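We use cookies to remember your settings and to count visits. Accept / Manage choices

Visit report: Open afternoon at Plivska, with a view to our own purchase

Members' pages

I went to the open afternoon at Plivska in August because our packing room must decide before winter if we buy hand-held grippers, a robot arm, both, or nothing. Nia Humphreys asked me to write down what I learned for those who could not travel. I am not an engineer. I do the purchasing for our site, so this report is mostly about money, space and time.

The visit started at 2 in the small demonstration room, where the staff work with ordinary packaging: pouches, trays, pieces of film.
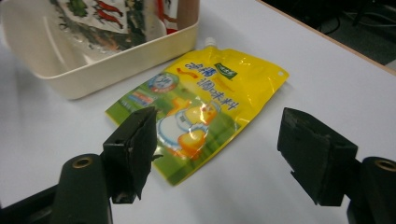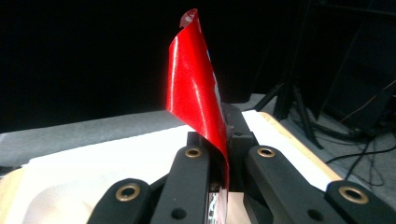 Both show the black gripper fitted with brass-coloured metal parts, with shiny flexible material in front of it or in its jaws.

What should a small company put in the budget besides the price of the gripper?

Spare fingers, a table with good light, storage for the recordings, and the wages of the person who holds the tool. In the calculation we were shown, the wages were the largest line by far, and most visitors had left them out of their own plans.

I had left them out also. My first sheet, which some of you saw in spring, had one line for "gripper set" and one line for "computer". I will send a new one.

How the afternoon was organised

We were 19 visitors, divided into 3 groups. My group began with the practical part, then the talk about costs, then coffee, then questions. I think this was the best order. The group that began with the talk asked many questions about things they would see one hour later.

Our guide was Kusum Srivastava, who is responsible for equipment planning at Plivska. She speaks quickly but she stops when somebody lifts a hand. She told us at the beginning that she would not recommend a supplier, and she kept to this, even when one gentleman tried three times in different words.

The idea behind the hand-held tool is simple to explain to a budget holder. A person does the task with the same kind of fingers the robot will have later, and a camera on the tool records it. The recordings are used to teach the arm. So it is possible to begin the work before the arm is bought, and for us this is the most interesting point. Our arm would come in the next budget year at the earliest.

Thin packaging is the difficult part

Before the visit I believed that heavy objects would be the problem. Kusum said the weight of our products is not important for this decision, but the packaging is. A pouch changes its shape when it is held. A shiny surface gives reflections to the camera, and they move when the lamp or the hand moves. A sheet of film can curl after it is picked up. She advised every visitor to make a list of their own packages and to mark each one as stiff, soft or shiny, before asking for any offer. Some packages will have two marks.

I made this list on the train home. Nearly everything in our line B is soft and shiny. Line A is cartons and would be easy, but line A already has a machine which we are still paying for. I do not see how to go round this.

The two offers

Two firms had sent written offers which we could take away. I compare them here as well as I can, but they are not built in the same way.

Tripathi offers a starter set for 2,313 pounds. It contains one hand-held gripper, a camera mount, one pair of extra fingers and a half day of instruction at their place. The camera itself is not included. I had to read the page twice to find this. Delivery is 6 weeks from the order, and they want the full payment before sending.

Odel does not sell the tool alone. They rent it by the month together with storage space for the recordings, and they exchange worn fingers during the rental. The monthly price depends on how many hours are recorded, so I cannot write one number here. For a short trial it will probably be cheaper than buying. For a whole year I am not sure, and I have asked them for a calculation based on our hours.

My questions to both firms, sent after the visit:

Can the same fingers be fitted on an arm from another maker?
Who owns the recordings if we stop the rental?
What does one pair of fingers cost after the first year?
Is the instruction possible at our site, and who pays the travel?

Tripathi has replied to the first one (they say it depends on the arm, and they want to know the model). Odel has replied that a colleague will reply.

About the fingers

I want to say a little more about this because I would have forgotten it completely. The fingers are the part that touches the product all day and they wear. Kusum called them "the tyres of the car", and she plans them as a running cost, like gloves or tape. In our accounting this matters. Equipment needs a signature from above, but consumables do not. If we put the fingers under equipment, each replacement will wait for the signature and the work will stand still. Please can the accounts office tell me if we are allowed to put them under consumables.

The table and the room

A table of the right height, a plain surface and light which does not change through the day. That was the whole recommendation. She would also keep cables away from where the person walks, and plan some money for cable covers. Our free corner beside the goods lift has a large window, so we would need a blind. I have measured it, and an ordinary office blind will be too narrow.

There was also a discussion about noise between two visitors from a bakery, which I did not follow fully. The hand tool makes little noise in any case. I suppose they meant an arm with compressed air.

Time plan

This was the part with the most disagreement. One visitor said his director expects an arm in operation after one season. Kusum answered that she cannot promise any time for another company, but that she would divide the plan in steps and allow the possibility to stop after each one. A rental or a small purchase first, then recordings with one product only, then a test with a borrowed or shared arm, and only then the decision for a large purchase. She was strict about "one product only". Companies like to begin with ten products, she said, and then they have too few recordings of every one.

If we follow this, I propose the medium pouch from line B. It is not our easiest product, but we pack it every week and the people on that line have said they are willing to try.

Pondoleck

Several people asked me before the trip about Pondoleck, where there is an equipment sharing scheme for small firms. I asked at Plivska. They know the scheme and have sent people there. It is possible to book an arm by the day, but you must bring your own fingers and your own table plate, and there is a waiting list. I have put our name on the list, which costs nothing and can be cancelled.

My opinion

I would not buy anything this year. I would rent from Odel if their calculation is reasonable, for the one product, and I would put the Tripathi set in next year's plan as a second possibility. The wages must be visible in the plan from the first page. Nia has a different opinion and prefers to buy directly, as a bought tool can be used by the other sites also. We will both bring our numbers to the next meeting.

Practical notes for those who want to go: the entrance is on the side of the building, not the front, and the bell is difficult to hear, so press it a second time. Parking is free after 1. Closed shoes are necessary. The coffee was good and there was a plum cake. I have one copy of each offer and can lend them, but I need them back before the meeting.

4 comments · 11 shares

Back to top
© Members' pages. Texts may be copied inside the association. Contact: use the form on the front page.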